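Who Is the Rulebook For?

Every workplace with a robot in it has a binder. Ours, at Koltcombe, is white and runs to 144 pages, and I have read all of them, which puts me in a small club. I don't recommend joining. Page 9 tells you to read page 61 before going further. Page 61 tells you to make sure you have understood page 9.

I should say up front that I like rules. I like a stop button that stops things. I like knowing that the arm in the next bay can't move faster than a slow walk while I'm leaning over its bin. If somebody wrote that down and somebody else checked it, I am grateful to both of them. My quarrel is with the other rules, the ones that pile up on top of those like coats on a bed at a party, until you can't find the bed.

Take the matter of the clamp. A bin that slides around while an arm is reaching into it is a bad bin. Everybody who has done this work for more than an afternoon knows it, and everybody deals with it the same way, with a clamp from the hardware store. It's cheap, it holds, and you can see from across the room whether it's on. The binder has no opinion on clamps. It has a chapter on "fixture strategy," with a flow chart, and the flow chart ends in a box that says "consult fixture strategy."

Meanwhile the binder has very firm opinions on the color of the tape on the floor. When Ersoy came in to do our yearly review, we lost 3 points for tape. It was yellow. It should have been yellow and black. I asked what the black did and was told that it made the yellow more noticeable, and I'll admit I had no answer to that. We bought the tape. I now notice it constantly, mostly with my foot.

What bothers me is what the review didn't ask. It didn't ask whether the person holding the pendant could see the gripper from where they stood. It didn't ask how the cables on the wrist behave when the last joint turns all the way around, and that's the question I'd ask first, having spent a long June evening learning the answer. A bundle of cables and a hose that sits fine in one pose will find a bracket to snag on in another. You want enough slack to reach and too little to catch, and the only way to know is to run the arm through every pose at a crawl with your thumb near the stop. That's a rule worth printing. It would take up two lines.

The review form has 268 boxes. I filled in 200 of them without getting out of my chair. To my mind that tells you what kind of form it is. A good checklist makes you stand up. It sends you to the far side of the cell to tug on something, and it makes you bend down and look along the floor for the cable you swore you'd rerouted. Pilots have lists like that, and theirs fit on a card.

I once suggested a card. The suggestion was received warmly and added to the binder as Appendix F.

So let me try again, in public. Before the arm goes down into the bin: is the bin held? Can the cables follow the wrist all the way in and all the way out? Where is the pendant, and can you reach it without crossing the path of the arm? Has anyone told the arm how deep the bin is, or is it about to find out? Four questions, and you can ask them out loud in less time than it takes to find the binder.

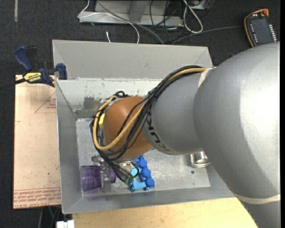
Gaditz wrote in after an earlier version of this went around, to say that a short card is fine for people who already know the work and dangerous for everyone else, that the dull pages are there for the new hire on the late shift, and that every silly rule I had made fun of was probably written the week after somebody got hurt.

I've thought about that more than I wanted to. I'll give up the new hire. Someone in their first month should have the long version, and should have it explained by a person who has read it, so I suppose I've just volunteered. I'll even give up part of the tape.

But I won't give up the card. If a rule came out of an injury, then say so next to the rule, in plain words, so that people treat it with some respect. As it stands, the line that keeps your hand attached is printed in the same type as the line about where to file the pink copy. Fultent, down the road, puts a small red mark beside every rule that has a story behind it. Their binder is as fat as ours, and people there can tell you what the marks mean.

I've asked for a red pen. The request is under review.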